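Robots Get a Tryout on Small Shop Chores, With Mixed Marks

LESTINMONT — A robot arm can hold a bottle. Whether it can do an afternoon's worth of the small jobs that fill the back room of a shop is another matter, and a trial at the Pumgate workshop has started to put numbers on it.

The trial has been running since the fall and is led by Catalina Escobar, who spent several years managing a hardware and housewares store before she moved into automation. She picked the chores herself. Most are things a new hire would be shown on the first morning: put a bottle upright on a shelf, move it to another shelf, set a cap on it, pour from it into a pitcher, wipe a counter, fold a hand towel, break down an empty box.

"I wanted jobs that people don't think of as jobs," Escobar said. "If you ask a store manager what the staff do all day, they'll say help customers. Then you watch, and half of it is picking something up and putting it somewhere else."

The list has 12 chores on it. Each is tried over and over with small changes, such as a bottle turned a different way or a towel dropped in a heap where it had been laid flat the time before. Up to the start of December the team had logged 219 attempts. Of those, 109 were finished with no person stepping in, a little under half.

The successes are not spread evenly. Picking up a rigid object from a known spot and setting it down at another went well nearly every time. Chores with cloth went badly. So did anything where two parts had to meet at a particular angle, which includes most kinds of caps, lids and plugs.
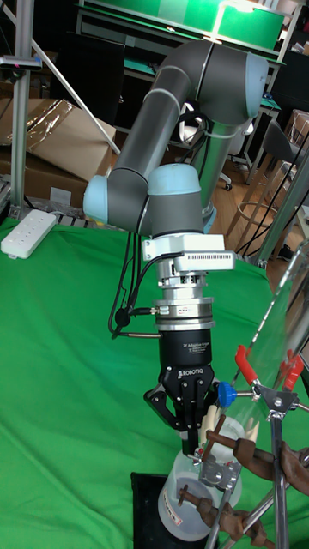 Bottles take up more of the schedule than anything else on the list. They are common in stores and in kitchens, they come in many shapes, and they are harder than they look. A clear bottle gives a camera very little to go on, because much of what reaches the lens is whatever stands behind it. A thin plastic one gives way when it is gripped, and liquid shifts when the bottle tips. A person corrects for all of that without noticing.

Grip strength has been a steady argument in the workshop. Too light, and the bottle slides when the arm speeds up. Too firm, and the sides buckle and push the contents toward the neck. The team has settled on a slow approach and a light first touch, followed by a second squeeze once the arm has a good reading. That raised the success rate and also made the job slower.

Speed is the figure store owners ask about first, and it is the least flattering one. Moving a single bottle between two shelves takes the arm 20 seconds on a good run. Escobar, who timed herself for comparison, does it in two.

"Slow is not always a problem," she said. "If it's overnight and the store is closed, I don't care if it takes 20 seconds. I care if I come in at six and there's water on the floor."

Spills are counted separately in the trial log. Under Escobar's rules an attempt that ends in a spill is a failure even if the bottle winds up in the right place. She also fails any attempt in which a neighboring item is knocked over, a rule she said came from her store days.

The chores are run with two different control programs. One, which the team calls Bravo, follows a set of steps written out ahead of time and stops when something does not match. The other, Sarkon, is trained on recordings of people doing the same chores by remote control and works out its movements as it goes.

Bravo is the more dependable on anything that repeats. It does the same thing each time, and when it fails it usually fails by stopping. Sarkon copes better with changes, like an object that has been moved a few inches, but its mistakes are harder to predict. On one run last month it placed a bottle correctly, let go, and then went back and picked it up again.

"It did the chore and then it undid the chore," Escobar said. "We marked that as a fail. There was some debate."

The towel has been the worst item on the list for both programs. Bravo can fold one that has been laid out square on the counter, which leaves most of the work to the person who lays it out. Sarkon has managed a fold from a crumpled start a handful of times. The folds would not pass in a store display, Escobar said, though they would do for a kitchen drawer.

Wiping a counter sits somewhere in the middle. The arm covers the surface well, but it has no good way of knowing when the surface is clean, so it wipes a fixed pattern and quits. A dried ring of coffee got the same number of passes as a bare patch.

Setup is a cost that rarely shows up in demonstrations, and the trial keeps a record of it. Before each new chore someone has to place the items, check the gripper, and run through the motion slowly at least once. For the simpler chores that takes a few minutes. For the pouring chore it took most of a morning, and it had to be done over when the pitcher was swapped for a taller one.

Shop owners who came by the workshop on a Tuesday evening were shown three chores and given time to ask questions. Several wanted to know if a machine like this could stock a cooler. Escobar told them it could move drinks from a crate to a shelf if the crate was always in the same place, the drinks were all the same size, and no one needed to reach past it while it worked.

One owner asked what it would do about a leaking bottle. The answer was that it would shelve it.

Other questions were about money. The trial has not published a cost per chore, and Escobar said she did not want to give one until the setup time could be counted in fairly. A machine that does one task all day spreads that time over many repeats. A small shop, where the jobs change every half hour, does not get the same benefit.

Homes are harder still, she said. A back room can be rearranged to suit a machine, with shelves at one height and a clear path along the floor. Few families would put up with that in a kitchen, and the objects there are more varied. Her own estimate is that single chores done at a fixed station, such as loading a rack or sorting cans, will reach small shops well before any general helper reaches a house. She would not put a date on either.

The trial has also turned up work that machines may be suited to sooner than expected. Holding something still for a long time is one. The arm does not tire or drift, and people in the workshop have begun to ask for it when they need an extra hand with a tedious job. That was never on the list, and it is not counted in the results.

The next round will repeat the bottle chores with a wider range of shapes and fill levels, and will drop the folding task for the time being. Two chores suggested by shop owners are being added: facing products forward on a shelf, and peeling old price stickers off jars. Escobar expects the first to go fairly well.

She has less hope for the stickers. "I couldn't get those off cleanly myself," she said.

Results from the second round are to be shared with the shop owners who took part in the evening visit, along with the full log of failed attempts. Owners who want a chore considered for a later round can leave a written description at the Pumgate front desk, including how often the job comes up in a normal day and how long it takes a person to do it.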